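Dremik revises roll-top bread box; Barbieri to stock it from July

Dremik has changed the lid pivot on its roll-top bread box, and the new version goes on sale in July at the Barbieri kitchen store in Gerkgate. The outside shape stays the same: a white plastic base with upright ribs molded into the walls, a rounded white end section, and a translucent brown cover that turns on a pivot at each side.

On the earlier model, the cover could lift off its pivot when it was opened with one hand and pushed to one side. The new pivot pin is longer and seats deeper in the end cap. Dremik says older covers will not fit the new base, and that it will keep the old cover available as a spare part.
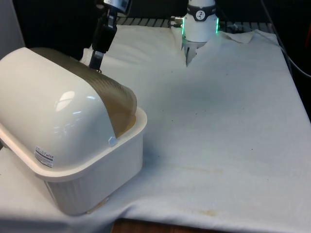 Empty weight is given as 1050 grams, up slightly on the previous version. The increase comes from a thicker rim on the base. Barbieri had asked for this after customers returned boxes with rims that had bowed outward, leaving a gap along the front of the cover. The store logged 56 returns for that fault before it stopped reordering the old model.

The cover is still tinted. Dremik tried a clear one and dropped it, as fine scratches from wiping showed up too easily. The tint also hides crumbs, which buyers may or may not see as a benefit. The base can go in the top rack of a dishwasher. The cover should be washed by hand in warm water, with the pivots dried before it is put back.

No vent has been added. Crusty loaves soften faster in a closed box than in a paper bag, and Dremik's leaflet now says so on its first page. It suggests leaving the cover open a finger's width for the first day — longer if the loaf is still warm from the oven. Sliced bread should be kept closed.

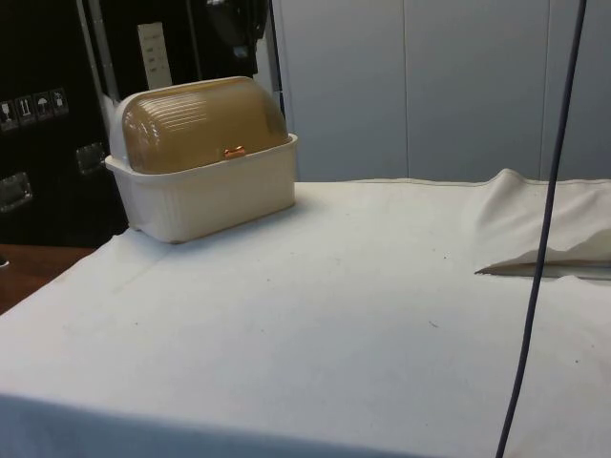

One Surkstead reader, writing in after an earlier notice about the change, asked whether the longer pin makes the cover stiffer to open. The reader has used the old model for several years and keeps it on a high shelf, where a stiff cover would pull the whole box forward. "The pivot never bothered me," the letter said. "The box sliding did. Put some rubber under it and I would buy another one."

Dremik's reply is that the opening force has not changed, and that the pin turns in the same size of hole. The feet have not changed either. Barbieri sells stick-on rubber pads in packs of 6, and four are enough for one box. The pads should go on a clean, dry base and be left overnight before the box is loaded.

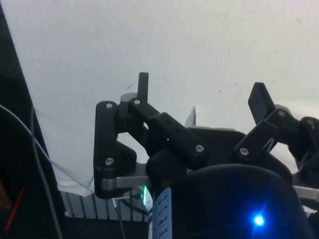

Gripper with black jointed fingers and silver screws, against a white ceiling.

The Gerkgate store will take 79 boxes in the first delivery, all in white with the brown cover. A second color is planned for later in the year but has not been confirmed. Customers with a bowed rim on the old model can bring in the base alone — the cover is not needed — and have it replaced while old stock lasts. The Surkstead branch will take orders but will not keep the box on its shelves.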